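Dishcloths, plate counts and a cheap incubator

I have been meaning to write up the dishcloth counts since January, and the notebook is now full enough that I can't put it off. The question was a small one: how quickly does the bacterial load in a cotton kitchen cloth come back after washing, and does the way it is dried make any difference?

The incubator is a second-hand Bistell benchtop unit. It holds 30 °C to within half a degree once it has settled, which takes most of an evening. Plates are ordinary nutrient agar, poured in batches of 40 and kept in the fridge in sealed bags. I discard any batch where the two blank plates show growth, and that has happened twice.

Sampling goes like this. A square is cut from the corner of the cloth with flamed scissors, shaken in sterile saline for two minutes, diluted in steps of ten and spread in duplicate. Only plates with between 25 and 250 colonies are used for a count.
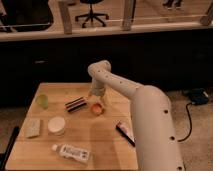

Does a hot wash get rid of the bacteria in a dishcloth?

A wash at 60 °C with a powder containing bleach removes most of them, but the cloth picks up more as soon as it is used. How fast the numbers climb again depends mainly on how long the cloth stays damp between uses.

The drying result was clearer than I expected. Cloths left bunched on the edge of the sink were still damp the next morning, and the mean count on the third day was 1648 colonies per square centimetre. Cloths hung open over a rail gave 118 on the same day. Both sets came from one pack, were washed in the same load and wiped the same worktop.

I would not lean too hard on those two numbers. Colony counts from fabric are always an underestimate, as some of the cells stay stuck in the weave however long the tube is shaken. Nutrient agar at 30 °C also favours certain species and misses others completely. The comparison between the two sets is more useful than either figure taken alone.

There was also a problem with the first run. I had spread the plates too wet, and the colonies merged into a film along one side. Drying the poured plates for 40 minutes with the lids ajar cured it — at the cost of one or two airborne moulds, which are easy to spot and leave out.

For the colony counting I switched halfway through from a pen and a hand tally to Trosameo, a small program that works from a flatbed scan of the plate. At 600 dots per inch it agrees with my own count on well-spaced plates. On crowded ones it reads low, as it takes touching colonies as one. I now count anything over 150 by hand and keep the scan as a record.

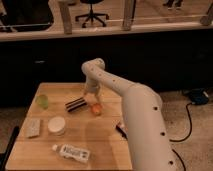 What I would change next time

The saline volume should be larger. Ten millilitres barely covers a thick cotton square, and I suspect the shaking was uneven as a result. I have ordered wider tubes from Prurna.

I would also weigh each cloth before sampling. "Damp" is not a measurement, and a kitchen scale that reads to a tenth of a gram would be good enough to plot water content against the count.

Synthetic cloths are the obvious next set. They dry faster, so the gap between bunched and hung may be smaller. I have a pack waiting, along with a fresh bottle of agar powder, and the incubator needs a new door seal before any of it can start.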